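Ticket 700: Grey sofa cushion, red dye marks and pilling after throw was left on it
Category: Upholstery and soft furnishings / Status: Closed
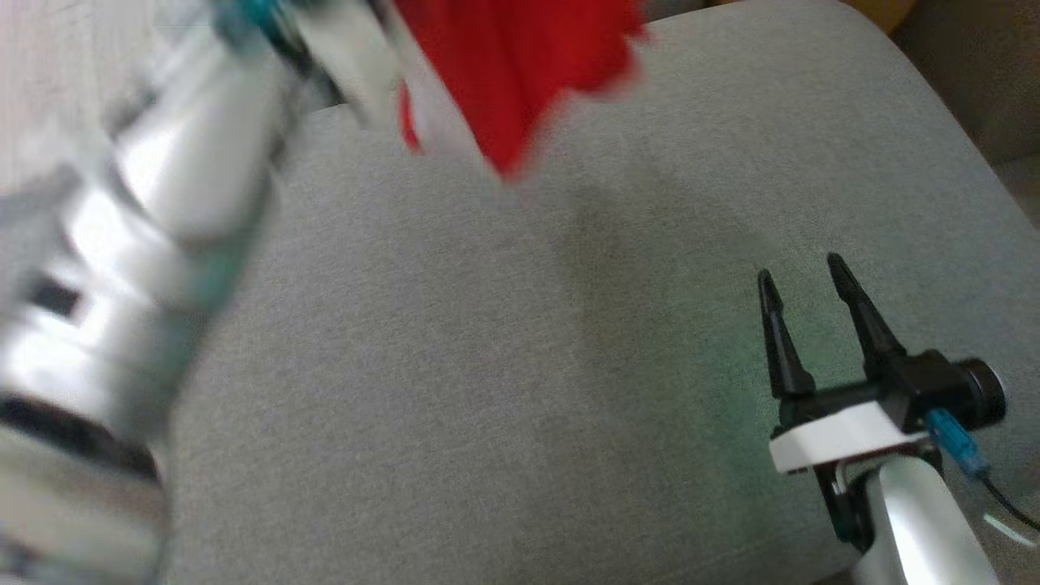 Can I use a wet cloth on a woven grey seat if red dye has come off on it?
Blot it with a white cloth that's barely damp, cold water only, and stop as soon as the cloth stops picking up colour. Do the dry steps first (vacuum, then a dry white cloth) and test at the back where the seat meets the frame.

Opened by: Iman Abou Zeid
Assigned to: Timothée Bodin, Brilla Home Care desk
Product: Gravereck two-seat sofa, fixed seat, heathered light grey
Other items involved: Bouvier throw, red, cotton blend
Date opened: 2021-09-15

Original message

Hi, I bought the Gravereck sofa in July and have had no trouble with it until now. We keep a red throw on it. Over the weekend the throw got put back on the seat before it was fully dry from the wash and it stayed there overnight. When I lifted it there were pink patches on the seat, one big one about the size of a saucer and a few small ones near it. The big one is toward the front where people sit.

There's also some fuzz on the same part of the seat, small balls of it, and some of those are red too. I can't tell if the red ones are from the throw or if the grey fabric has gone red.

I haven't put anything on it yet. I have a bottle of Pulum fabric spray in the cupboard but the label says not for use on colour transfer so I've left it alone. The seat cover does not come off. I looked for a zip and there isn't one.

What should I do first?

Iman

Reply 1, Timothée Bodin

Hello Iman,

Thanks for holding off on the spray. Please leave it in the cupboard for now.

A few things to check before any water goes on the seat:

1. Find the care label. On the two-seat it's sewn under the seat at the back left corner. Tell me which letter is on it: W, S, WS or X.
2. Take the throw right off the sofa and hang it somewhere else. Don't fold it over the arm.
3. Press a dry white cloth or paper towel onto the big patch for a minute. Don't rub. Tell me if any pink comes off on it.
4. Vacuum the seat with the soft brush head, in one direction.

On the fuzz, red balls on a grey fabric are nearly always fibre from the other item. They catch on the surface and get rolled up when someone sits down. We'll deal with those after the marks.

Please keep everybody off that side of the sofa until it's sorted.

Timothée

Reply 2, Iman Abou Zeid

Label says W. It was more toward the middle than the corner but I found it.

Throw is on the line outside.

Pressed a dry paper towel on the big patch, and a very faint pink came off. Nothing came off the small ones.

Vacuumed. A fair bit of the red fuzz went up the vacuum and the seat looks better for it. The grey fuzz stayed where it was.

Reply 3, Timothée Bodin

W is good news. It means water-based cleaning is allowed.

The faint pink on the towel means there's still loose dye sitting on the surface, and you want to lift that before it gets pushed down. Steps for today:

1. Test spot first. Dampen a white cotton cloth with cold water, wring it until it doesn't drip, and press it on the fabric right at the back for 30 seconds. Let it dry. If there's no ring and no change in the grey, carry on.
2. Same cloth method on the big patch. Work from the outside edge in to the middle. Press and lift, press and lift. Turn to a clean part of the cloth every few presses.
3. Stop when the cloth comes up clean. Go over it with a dry cloth using firm pressure.
4. Let it dry with the window open. No hair dryer and no heater pointed at it. Heat can set the dye.

Leave the small ones until the big patch has dried.

Timothée

Reply 4, Iman Abou Zeid

Test spot was fine, no ring.

Did the big patch. The first lot of pressing took a good amount of pink out and then it slowed down. I got through two old pillowcases cut into squares. By the end the cloth was coming up clean but there was still a pink shadow on the seat.

It dried overnight. This morning the shadow is lighter than it was when wet, but I can see it if I stand by the window. From the door I can't see it. There's also a slight water line along one side that wasn't there before.

Is it worth going again or will I make it worse?

Reply 5, Timothée Bodin

Going again is fine. This time with a little detergent.

Mix 3 drops of clear, unscented dish liquid into a cup of cold water. Stir it, don't shake it, as you want very little foam. Dampen the cloth with that, wring it hard, and press as before. Then go over it with a second cloth dampened in plain cold water to get the soap out. Do the plain water step at least twice. Soap left in the weave will grab dirt and you'll have a grey patch in a month where the pink one was.

For the water line, when you do the last plain water pass, carry on past the line with a cloth that's nearly dry, so the damp area fades out gradually. A hard line usually comes from a wet area stopping suddenly next to a dry one.

Please don't use any of these on it:

Bleach, including colour-safe bleach
Vinegar
Nail polish remover
Carpet powder
The Pulum spray

Some people get away with vinegar but I've seen it change the tone of heathered greys, and you can't get that back.

Timothée

Reply 6, Iman Abou Zeid

Done last night. Detergent pass once, plain water three times because I wasn't sure. Faded the edge out like you said.

Dry this morning. Water line is gone. The big patch is gone unless I put my face right up to it, and even then I might be looking for it. Small patches — I did those at the same time, sorry, I know you said to wait. They came out with hardly any pressing.

So now it's just the fuzz. There's still some grey fuzz on the front part of the seat and a few red bits that the vacuum didn't get.

Also, what do I do about the throw? I'd like to keep using it.

Reply 7, Timothée Bodin

Very good result. No harm done with the small ones.

Fuzz on the seat:

The red bits that are only lying on top should come up with a lint roller or a strip of wide tape. Dab it down and lift.

The grey balls are pilling from the seat fabric itself. It's common in the first months of use, especially at the front edge, and it slows down once the loose fibres have worked their way out. It doesn't mean the fabric is wearing through. Use a battery fabric shaver on the lowest setting, keep the seat flat under it with your free hand, and go in small circles without pressing. Don't pull the balls off by hand, as that drags more fibre up behind them. Wait a full day after the last damp cleaning before you shave it.

The throw:

1. Wash it on its own in cold water. If your machine has an extra rinse, use it.
2. Look at the rinse water if you can, or put an old white face washer in with it. If that comes out pink, wash it again.
3. Dry it completely. Thick spots like the hem and any fringe take longer than the middle, so feel those before you bring it in.
4. Before it goes back on the sofa, do a rub test. Damp white cloth, rub a corner of the throw 40 times, look at the cloth. Any pink at all and it isn't ready.

Even once it passes I'd keep it over the back of the sofa and off the seat. It gets sat on less there, and if someone comes in with wet bathers or spills a drink it won't be pressed into the grey.

Timothée

Reply 8, Iman Abou Zeid

Lint roller got the rest of the red. Bought a shaver for the grey fuzz and it worked, although the little container fills up quickly and I had to empty it partway through. The front of the seat now feels the same as the back.

Throw update:
First wash, face washer came out pink.
Second wash, lighter pink.
Third wash, white, or near enough that I couldn't tell it from the clean one.
Rub test, did the 40 rubs on one corner and then on the opposite corner. Nothing on the first. Very slight pink on the second, so I've put it through once more.

I have another question while the ticket's open. Is it worth getting one of those stain guard treatments put on the sofa now? A shop near here quoted me 99 dollars for a two-seater.

Reply 9, Timothée Bodin

I'd leave it. Those treatments mostly help with liquids that bead up and can be wiped away, such as juice or coffee. They do much less for dye from a damp cloth that sits there all night, and that's the thing that caught you. If you do want it for other reasons, wait until the seat has had a couple of weeks with no cleaning, and ask the shop to confirm in writing that the product suits a W label fabric.

A washable cover for the seat in a pale colour would do more for you. Any plain cotton one will do.

You were right to wash the throw again. Keep going until both corners pass.

Timothée

Reply 10, Iman Abou Zeid

OK, skipping the treatment.

Fourth wash passed on all corners. It's over the back of the sofa now. The red has dulled a bit but I don't mind it.

You can close this.

Closing notes, T. Bodin

Cause: dye transfer from a damp red throw left on the seat overnight. Pilling on the front part of the seat is separate and normal for the age of the sofa.

Fix: dry vacuum, cold water blotting, one pass of diluted dish liquid, three plain water passes with the damp edge feathered out. Lint roller for red fibre, fabric shaver for grey pilling. Throw washed four times after the transfer before it passed the rub test.

Parts sent: none.

Follow-up: care sheet for the Gravereck two-seat gives the label position as the back left corner. Customer found it closer to the middle. Passed on to be checked and corrected — please don't quote the corner to customers until that's done.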